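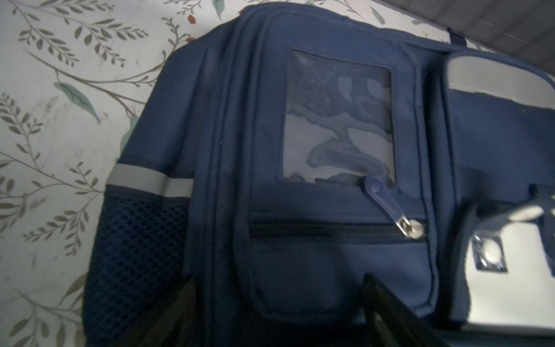

Front pocket with the clear window, navy one

Giltari daypack, navy - worth keeping for school or move on?
Bags & Luggage > Everyday carry
Started by plainflour, February 23, 2020

plainflour
Hi all. Quick one, kid is at swimming so I've got half an hour. Bought this navy Giltari in December on clearance, $84 down from something silly. Idea was school bag for the eldest (grade 4). Now she's decided she wants the one with the side pockets that her friend's got and I'm trying to work out if I push on with this or sell it.

Things I like. Colour. Closed zip sits flat. Pull tabs are long and rounded so cold fingers can grab them. Piping round the front pocket, holds its shape.

Things I'm not sure about. The clear window on the front pocket. Plastic's gone wrinkly already and there's nothing even in it. Is that just how they come or has it been squashed in a box somewhere? And do you put the kid's name in it or not??

Also does anyone know what the strip of grey trim at the opening is for. Looks only? Reflective?

wattlerow
Wrinkles are normal on the soft windows. Ours did the same. Hair dryer on low, from a fair way back, then press it under a book with a tea towel between. Comes good mostly. Don't get it close, mine went cloudy in one corner.

Name in the window, no. Not facing out. Phone number only, name goes inside.

kestrel_737
Disagree on the hair dryer. Ruined a pencil case that way. Just put a card in it cut to size, stiff card, and leave it a fortnight. The card does the flattening. Free, no risk.

wattlerow
A fortnight with a card in won't shift a proper crease. But each to their own. A pencil case is thinner plastic anyway.

dampsocks
school bag at $84, youch. The Clulura ones are half that and last the same. Kids leave them on the bus. Why spend it

plainflour
@dampsocks yeah fair. But we've had two cheap ones go at the zip in one year so I worked it out and it wasn't cheaper in the end. Third lot of lunch money, basically.

@kestrel_737 going to try the card first, I've got a cereal box. If no good I'll do the dryer and blame wattlerow lol

Had another look at it on the bed with the good light on. Fabric's got a fine diagonal weave, feels tight, no pulled threads that I can find. Grey trim runs down along the edge of the opening and there's stiching on it, looks neat enough to me but I don't sew. The slider sits right up beside it 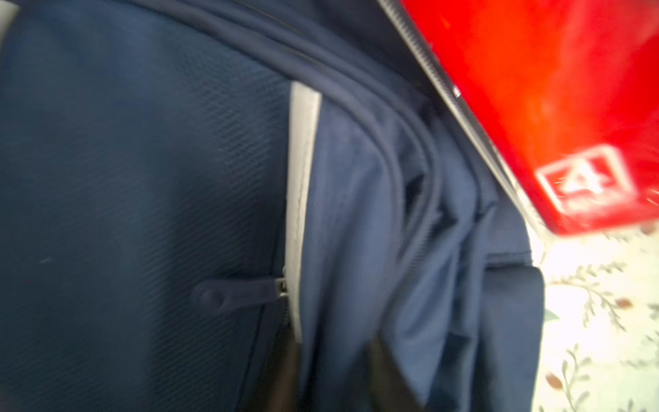 and my worry is, does the trim get chewed up by the zip over time. The cheap one had a flap of lining that used to catch every single morning, you'd be standing at the door yanking it while everyone's late. Don't want a dearer version of the same problem.

Other thing, pull tabs are rubber I think. Will they perish? Hers sits in the sun by the back door all arvo.

kestrel_737
Catching is nearly always the lining, hardly ever the trim. Open it all the way, run your finger down inside. If there's loose lining within a finger width of the teeth it'll catch. If not you're fine.

Rubber pulls, had mine years, still soft. Wipe with soapy water, not the spray stuff.

tallboy_repairs
Zip bloke here, do repairs out of the garage. Few things.

Stitched edging is good if it's stitched through everything. Pinch it and roll it between your fingers. If it slides about seperate from the fabric it's only caught on top and will lift. If it moves as one, leave it alone.

Candle or zip wax on the teeth once a term. NOT cooking oil, I've had people bring me bags that smell like chips.

What kills the zip on a school bag is overstuffing the top. That curved bit over the top takes all the load when you force it shut over a lunchbox. Teach her to pack it and it'll outlast high school.

Can't help on reflective. Turn the lights off and put a torch on it, hold the torch next to your eye. If it's reflective you'll know straight away.

dampsocks
teach a 4th grader to pack a bag. good luck mate

tallboy_repairs
Mine manage it. Lunchbox flat on the bottom, books upright against the back, hat on top. Bit of nagging the first week.

wattlerow
Lunchbox on the bottom?? No. Gets squashed banana on everything. Books against the back yes, lunchbox on top of them where it can be pulled out first. Hat clipped outside.

tallboy_repairs
Heaviest thing on top drags on the shoulders. And if the banana's in a box it can't get on everything, that's the point of the box.

wattlerow
You've not met our bananas.

crumbtray
Butting in, I've got the Crabtree with pretty much the same sort of front pocket and window. Used ours for a bus pass. Kid could tap it without taking it out of the pocket, that was the best thing about the bag. So if yours catches a bus the window earns its keep. If she walks, I'd just put a drawing in it, she might like the bag better if it's got her own thing on the front.

Which might fix your actual problem which is she wants the friend's one.

plainflour
@crumbtray ohhh. Yes. She draws horses on everything. Never thought of that. Card AND drawing, two birds.

She walks so no pass needed.

Did the pinch thing on the trim. Moves as one. Ran finger down inside the zip, lining's well back from the teeth. Torch test tonight when it's dark.

juniper_lane
If you do end up selling, the local group gets decent money for clean ones before term 2. Don't list it with the window all wrinkled in the photo, people think it's damaged. I had the Prosumo up for weeks for that reason, then flattened it and it went in a day.

Also write the litres. Everyone asks the litres.

plainflour
Where do you even find the litres? Swing tag's long gone.

juniper_lane
Sometimes on the care label inside, down low in the side seam. If not just put the measurements. Or fill a bin liner with rice, put it in the bag, measure the rice haha. I did see someone do that.

dampsocks
thats a lot of rice

kestrel_737
Measurements are fine. Makers all count litres differently anyway, half of them include the outside pockets.

plainflour
Ok update before I have to run and get them. No litres on the label, just wash instructions (hand wash, cool, no tumble). Cereal box card's in the window, bit tight in the corners so I rounded them off with the kitchen scissors. Already looks flatter but might be wishful thinking.

Showed her the horse idea on the way to the pool and got a "maybe". From an 8 yr old who said "never" yesterday, I'll take it. (yes she's young for her year, before anyone asks)

Keeping it for now. Will sell if it's still in the hall cupboard by Easter.

@tallboy_repairs what wax, is a plain white candle ok or does it have to be the proper stick? I've only got birthday ones and a vanilla one

tallboy_repairs
Plain white. Birthday ones work if they're white, coloured can leave a mark on light teeth, on black teeth you won't see it. Rub it down both sides, run the slider up and down a few times, brush off the crumbs with an old toothbrush. Leave the vanilla one for the bathroom.

wattlerow
Let us know how the card goes. I've still got my money on the hair dryer.

plainflour
Will do. Gotta go, late already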